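Why a Table Holds Things Up
Pleltwood Pages for Young Readers: Furniture and Rooms

A table looks simple. It is a flat surface held above the floor by legs. Even so, a table has to do several jobs at once, and each part of it is shaped for one of those jobs.

The flat part is called the top. The top has to be level, which means that no side is higher than any other side. If a top is not level, round objects roll. A marble is a good tester. Put it in the middle of a table and let go. If the marble stays still, the top is close to level. If it rolls, it is showing you the low side.

The legs carry the load. Load is the word engineers use for weight that a structure has to support. When you put a book on a table, the book pushes down on the top. The top pushes down on the legs, and the legs push down on the floor. The floor pushes back with the same amount of force. When all the pushes balance, nothing moves.

Many office tables have metal legs. Steel is strong for its size, so a steel leg can be thin and still carry a large load. A wooden leg doing the same work is usually thicker.

Why do some tables wobble?

A table with three legs does not wobble, even on a bumpy floor. Three points always lie on one flat plane. With four legs, the fourth foot may hang slightly above the floor, and the table rocks. Many tables have small screw feet to fix this. Turning the foot makes the leg a little longer or shorter.

What about chairs?

An office chair has a different job. It has to turn and roll. Its seat sits on a single post, and the post stands on a base with several arms that spread out like a star. There is a wheel at the end of each arm. The wide base keeps the chair from tipping when the person in it leans. A mesh back is a net of stretched threads. Air passes through it, and it bends a little to fit the person's back.

Things that stay and things that fall

Every object has a center of gravity. This is the point where its weight balances. A low, wide object has a low center of gravity and is hard to knock over. A tall, narrow object is easier to knock over. A storage box is low and wide. A small bottle standing on its cap is not.
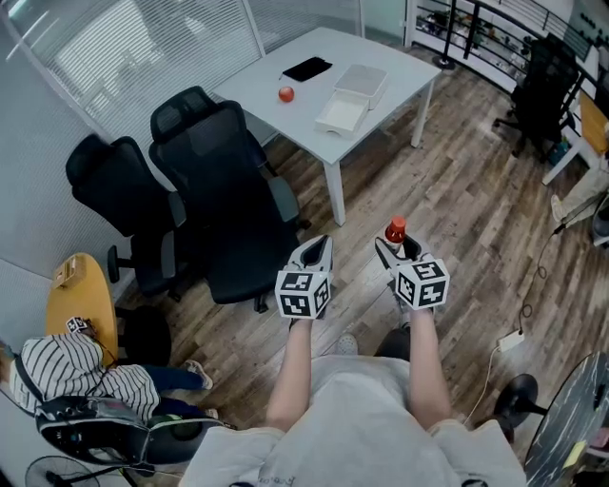 Millow, June

An apple, a phone, a pen and a white plastic box share the white table. The box has flat sides, and so has the phone. They can rest on a level top without rolling. The apple is rounded, but most apples have a dent at the bottom with a bumpy rim, and the rim works like a ring of tiny feet. A pen is the one to watch. A pen with a round barrel rolls easily in two directions and hardly at all in the other two.

The open tray in front of the box is useful for this reason. A tray has raised edges, and a raised edge stops a rolling object.

Try it yourself

You need a table, a ruler, a pencil, an apple and a large book.

Lay the book flat on the table. Put the pencil across the middle of the cover, then lift one edge of the book slowly. Measure how high the edge is when the pencil starts to move, and write the height down. Do the same with the apple, then with the ruler. The object that needs the highest lift has the best grip or the flattest side. Keep your other hand ready to catch the apple.

Words to know

Level: not sloping in any direction.
Load: weight that a structure supports.
Center of gravity: the point where an object's weight balances.

200 shares | 16 comments

Contact Pleltwood Pages, Plundport | Copyright Pleltwood | Back to top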